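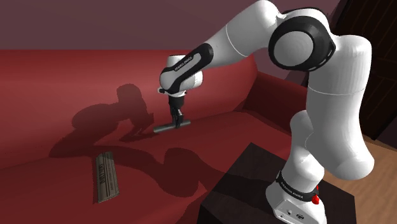

Robótica Móvel e Manipulação -- Apontamentos da aula
Tema: avaliar políticas de manipulação em simulação
Março de 2019

Na aula passada ficámos a meio de uma pergunta que alguém fez lá do fundo da sala, e que merece mais calma do que os cinco minutos que lhe dei: se treinamos e testamos tudo em simulação, o que é que estamos ao certo a medir? Estes apontamentos tentam responder por escrito, com os pormenores que no quadro ficaram em abreviaturas (peço desculpa pela letra!), e servem também de preparação para o segundo trabalho prático.

1. O problema

Temos um braço fixo a uma base, com uma garra de dois dedos, e queremos que ele pegue num objeto e o deixe noutro ponto. Dito assim parece uma tarefa de uma linha. Quando o ponto de destino é uma mesa rígida, a altura de contacto é conhecida e o planeador pode confiar nela. Quando é o assento de um sofá, já não é bem assim: a superfície tem curvatura, tem vincos, num sofá verdadeiro cede com o peso, e a orientação final do objeto depende bastante do instante em que os dedos abrem.

No simulador que usamos, o Willent, o estofo é modelado como uma malha rígida com atrito elevado. É uma simplificação grande, e convém tê-la presente quando lerem os resultados. Há grupos que preferem corpos deformáveis, e têm bons argumentos, mas o tempo de cálculo cresce tanto que deixa de ser possível repetir os ensaios em número suficiente para comparar dois métodos com alguma seriedade.

2. O método: variação emparelhada

A ideia vem dos ensaios emparelhados que já conhecem da estatística. Fixamos a semente, geramos uma cena e corremos nela as duas políticas que queremos comparar. Depois mudamos a semente e repetimos. Em cada cena variam a posição inicial do objeto, a direção da luz, as cores das superfícies e a presença de objetos que não interessam para a tarefa. O que não varia entre as duas políticas, dentro do mesmo par, é coisa nenhuma da cena -- e daí vem a força do método, que elimina boa parte da variância entre cenas.

Reparem que a luz entra na lista. A sombra do próprio braço sobre o estofo muda a aparência da zona de contacto, e uma política que decide a partir da imagem pode confundir a orla da sombra com a borda de um objeto. Na primeira versão do conjunto de cenas, a que chamámos Duston, a iluminação era difusa e as sombras quase não existiam. Os resultados saíam mais bonitos, claro, e diziam-nos menos.

3. O que obtivemos

O conjunto atual, Varela, tem 2502 cenas. Separámos 241 para teste, escolhidas antes de qualquer treino, e pedimos que ninguém lhes toque até ao fim do semestre. Comparámos uma política que recebe apenas a imagem com outra que recebe a imagem e a força medida nos dedos. Em 101 das cenas de teste as duas discordaram, isto é, uma cumpriu a tarefa e a outra falhou, e são essas que contam para o teste de McNemar. A maioria dos desacordos favoreceu a política com força.

Olhando para as falhas, a mais frequente foi largar o objeto cedo demais, ainda acima do assento. Com peças alongadas isso nota-se muito: uma barra em T, largada com uma pequena inclinação, toca primeiro numa das pontas e roda. A segunda falha mais comum foi o inverso, com o braço a empurrar a peça contra a superfície antes de abrir os dedos.

Um aviso que repito todos os anos: uma diferença entre políticas em simulação é uma diferença em simulação. Para dizer alguma coisa sobre o braço real falta-nos a transferência, que fica para o módulo de Bisunholm, em novembro.

4. Para o trabalho prático

Escolham uma única fonte de variação (luz, posição inicial ou objetos distratores) e estudem o seu efeito, mantendo as restantes fixas. Usem só as cenas de treino. No relatório quero ver a tabela de contingência completa, com concordâncias e desacordos, e pelo menos duas falhas analisadas passo a passo, com a altura da garra e a força nos dedos ao longo do tempo.

Definam o critério de sucesso antes de correr os ensaios e escrevam-no na primeira página. Se depois descobrirem que era um mau critério -- acontece a toda a gente, a mim já aconteceu mais do que uma vez --, mantenham-no e discutam o assunto numa secção à parte.

Dúvidas sobre a instalação do Willent, por favor, no fórum da disciplina, para que a resposta chegue também aos colegas.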